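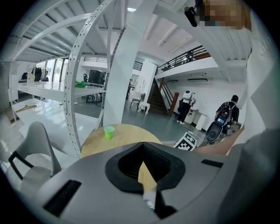 Diapo 1. Pince tenue à la main, bâtonnet de bois, table ronde. Porte ouverte chez Gindska, octobre.

Laisser la diapo affichée, commencer sans bonjour trop long.

Je suis arrivé à 16 h, avec la navette de Porar. Adelmo Santoro m'avait promis « l'automatisation du geste fin ». Reprendre l'expression telle quelle, laisser un blanc.

Ce qu'on regarde : un outil que quelqu'un tient. Montrer l'avant-bras, à droite. Demander à la salle où est le robot. Attendre deux ou trois réponses.

Puis le bâtonnet. Une pièce légère, claire, facile à distinguer du caoutchouc noir. Je veux bien applaudir, mais j'aimerais voir la même chose avec un sachet mou ou une vis grasse. J'ai posé la question, on m'a répondu « prochaine version ».

Le gobelet vert au fond de la table : petit, en plastique. Sur un poste réel, chez Ellwood par exemple, il y aurait 42 références dans le même bac. Insister là-dessus, c'est le cœur du propos.

La carte noir et blanc à côté de la table : un repère de localisation. Question pour les intégrateurs : qui le pose, qui le nettoie, qui le recale quand un chariot le bouscule ?

Chiffre annoncé pendant la visite : 800 démonstrations enregistrées. Bien. Combien de ratées ? Pas de réponse claire. Dire que je l'ai redemandé par mail.

Rester correct avec l'équipe, elle a été patiente et le café était bon. Ma réserve porte sur la plaquette Grusum, qui parle déjà de « déploiement ».

Si on me demande mon avis : je n'achète pas cette année, j'y retourne au printemps avec mes propres pièces.

Passer à la diapo 2 (coûts).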